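About Grellesetti

We teach people to play online role-playing games in groups. Mostly that means healing and tanking, mostly in Ketitz, and mostly for adults who have jobs and can't be on every night. We are based in Wurombridge, above a shoe repair place, and we have been at it long enough to distrust most of what gets said about our line of work, including some of what we used to say ourselves.

Our old About page promised to "take your play to the next level." Randi Fagerlund took that down. She wanted to know which level, and the rest of us couldn't tell her.

What we do

A standard block is 3 sessions with a coach, plus written notes on your own logs. You play, we watch, and then we talk through the pulls where things went wrong. If you heal, we look at who you healed and who you left alone, and whether the mana was worth it. If you tank, we look at where you were standing. It is slow work and some of it is dull. People who want a secret rotation should save their money, as the good ones are free on the forums and the bad ones cost a lot.

We also run a group class called Fjeld, for guilds that keep wiping on the same boss and have started blaming the healers. Sometimes it is the healers. More often the damage dealers are standing in something. Fjeld has a cap on group size, and officers have to attend along with everyone else.
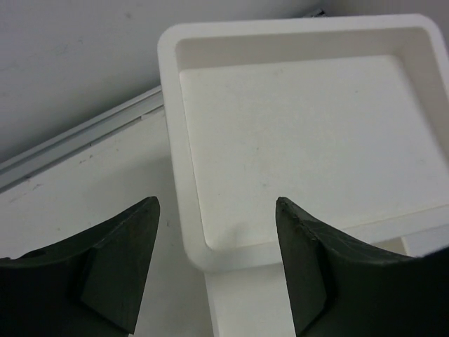 Dark green gripper fingers, tips angled inward.

What we don't do

We don't play your account for you. We don't sell gold, mounts, carries or titles. We get asked weekly, usually by someone who says it is for a brother.

We don't promise you a raid spot. Whether a guild takes you depends on the hour they raid, what they already have, and whether the raid leader likes druids this month. A coach who claims to control any of that is guessing.

We don't rank students. For a while we had a leaderboard, built by Leif Söderlund over one long winter, and it made people pad their healing numbers by topping off players who were already fine. It is gone. Leif still thinks a better formula would have saved it. The rest of us have our doubts.

About those reviews

You will see coaching sites with 300 glowing reviews and not one complaint. We don't know how they manage it. We have had complaints: that we talk too much during pulls, that our notes are too long, and that one of us was rude about addons. All three were fair. The addon opinion stands.

We don't have a success rate to offer either. A student gets better over a few months of playing, and we would love to take credit, but they were also playing for a few months. Ask us for a number and you will get a shrug. What we can say is that we have written notes on 937 logs so far, and a lot of them mention the same mistake, holding big cooldowns for an emergency that comes after everyone is dead.

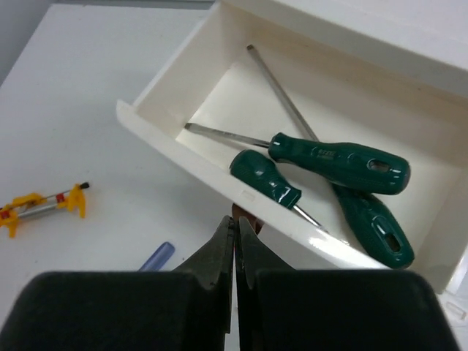 Screwdrivers in a white plastic tray.

Who we are

Lovisa Nyberg started the company and coaches healers. She has played a druid in one game or another since college and has never found a good reason to switch.

Randi Fagerlund coaches tanks, edits everything we publish, and cuts most of it.

Leif Söderlund looks after log tools and the website. If a form is broken, write to him.

Randi Amundsen runs Fjeld. Yes, there are two Randis. Put a last name in your email or it goes to the wrong one.

Lovisa Torvik handles booking and refunds, and coaches beginners. Yes, two of those as well.

Prices and refunds

Prices are on the booking page and they don't change with the patch cycle. There is no countdown clock and no discount that ends at midnight. If the first session was no use to you, tell Lovisa Torvik before the second and you get your money back for the full block. You don't have to fill out a survey.

New Fjeld groups start in September. If your guild is doing fine without us, keep doing that.

Page last updated 7/22/24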